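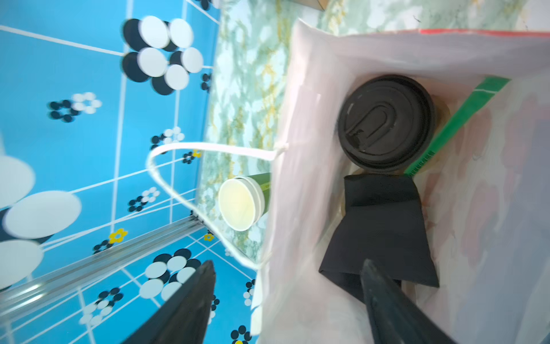
View from the wrist, packing the takeaway bag.

Week two of teaching the pair of arms to pack a takeaway order. A few people asked how the teaching part is done, so I'll go through it in order. Long thread.

1. We do it all by remote control at the moment. I sit with two small hand-held arms in front of me and the big ones copy what I do. Left hand works the left arm, right hand works the right. A pinch with my fingers closes the gripper.

2. Each go is called a demo. I start with the things on the table, pack what has to be packed, take both arms back to their resting place and press a pedal to save. If I make a mess of it I press the other pedal and it's thrown away.

3. Lærke Vigfúsdóttir set the target at 1,000 demos for this task. I thought that was high. She ran the Skivum task last year with far fewer and it could only do the job if the cup was put back in the same spot every time.

4. So things get moved between demos. Bag further left, bag turned a bit, tray at the back, cup on its side. The order of packing changes as well, within reason.

5. Paper bags are harder than they look. They slide, and they fold in if you touch the rim on the way down. You learn to come in from above with one finger inside and one outside if you want to hold the edge open.

6. Rope handles are worse. They flop wherever they like and catch on the fingertips. I lost most of Friday morning to handles.
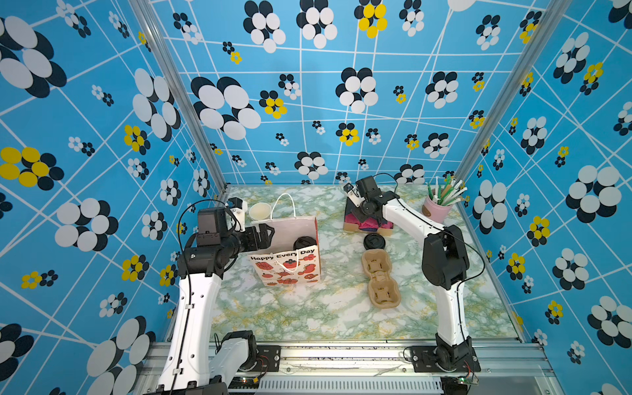 7. With two arms you also have to think about who waits. My habit was to move both at once because it felt quicker. Jovita Cuevas watched some saved demos back and pointed out that half the time one hand was just drifting about. The robot would learn the drifting too. Now if an arm has nothing to do I park it and leave it alone.

8. She also told me to slow down near the bag and stop pausing above it. Pauses are a real problem. If I stop to think for 3 seconds, the trained version may stop there as well, and it doesn't always start again.

9. We did try moving an arm by hand, where you hold the wrist and push it through the job. Fine with one arm. With two you run out of hands, and your own sleeves get into the camera view. The Gila team still do it that way and like it, but they only have the one.

10. My best run so far is 46 keepers in an afternoon. After that my thumbs go and the grips get sloppy. I'd sooner stop than save bad ones – taking them out later is slow work.

11. Someone asked about lids. Picking one up off a flat surface is fiddly with straight fingers. I slide it a little to get a fingertip under the rim. It took me days to get a feel for it, as there's no sense of touch coming back through the controls. You go by eye.

12. Soft things like cloth are easier to pick up and harder to let go of neatly. I open the gripper a bit wider than I need to and lift straight up.

13. First training run goes on tonight with what we have. I don't expect much from it, but it should show which part of the job needs more demos. My guess is handles.

14. Will post the result when Lærke has looked at it. The Prostow cups are next on the list after this one, and I'm told they're slippery.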